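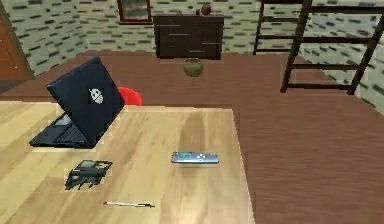 Lowri Wynne would like it known that she did not trust the robots for the first year and only half trusts them now, and that the half is a lot, coming from her. She says the job got easier on her knees and harder on her head, and that she'd still take the trade. We asked if we could put that at the top of our About page and she said go ahead, as long as we didn't clean it up.

So hello, and welcome to Kelmont. We get furnished rooms ready for the next person. Student housing, guesthouses, short-stay apartments, a couple of retirement residences with visitor suites – if somebody moves out in the morning and somebody else moves in that evening, there's a fair chance one of our crews is in between. We started in Grorkby with one van and a borrowed vacuum cleaner, and we now look after 3,000 rooms between Grorkby and Traltley, which still surprises those of us who remember the van (it had a passenger door that only opened from the outside).

For most of our history the work was done entirely by hand, and a good deal of it still is. Beds are made by people. Bathrooms are done by people. What has changed is the part we call the first pass, when everything left lying on tables, desks and dressers gets picked up, sorted and either put back where it belongs or bagged and labeled for the owner. It's slow, bent-over work, and on a busy changeover day it used to eat up the whole morning. Our robots do a large share of it now, with a crew member in the room the entire time.

Before a robot goes anywhere near a real apartment it practices in a computer-made one. Our program for this is called Whitlock, and it's run by people who used to push carts for us. They build the rooms on screen, and they build them the way rooms are really left: a laptop half open on a light wooden table, a silver-gray remote lying flat nearby, a pen close to the edge, and something small and black and jagged that even a person would have to bend down and look at twice. Then there's the furniture to get past, the chair tucked behind the table, the dresser across the floor with a pot in front of it. We have 2,000 of these practice rooms, and new ones get added whenever a crew comes back with a story.

That last bit matters to us more than the machines do, to tell you the truth. When we first brought automation in, we made the mistake of explaining it to the crews after it had been decided. People were worried, and they had every right to be. We had meetings that went badly. One ran so long that the building locked up around us. What came out of it was a promise, still pinned up in both break rooms, that nobody at Kelmont loses hours to a robot, and that any task handed over is first discussed with the people doing it. A few tasks have been handed back, too. Folding throws was one. Wiping down lampshades was another, and we don't talk much about the lampshades.

The jobs themselves have shifted, and it would be silly to pretend they haven't. There is less lifting and a lot more deciding. Is that a broken camera or somebody's treasured broken camera? Does the laptop get closed, or left just as it is until the owner has been called? The robot stops and asks, and a person answers, and the answer goes into Whitlock so that the question comes up a little less often. Some of our longest-serving people love this part. Others find it tiring to be asked things all day, and for them we keep crews that work the old way, at the same pay.

Training takes five weeks and is paid from the first morning. No computer background is needed. You'll spend time with a crew, time at a screen building a room of your own, and time standing next to a robot with your hand near the stop button, until that feels normal. We take on new people every June, ahead of the student rush, and applications are open to anyone in reach of either site.

If you manage rooms and would like to see how we work, come by the Grorkby office and ask for a walk-through. Coffee is on us, and Lowri will tell you what she thinks.

Page last updated 2022-04-12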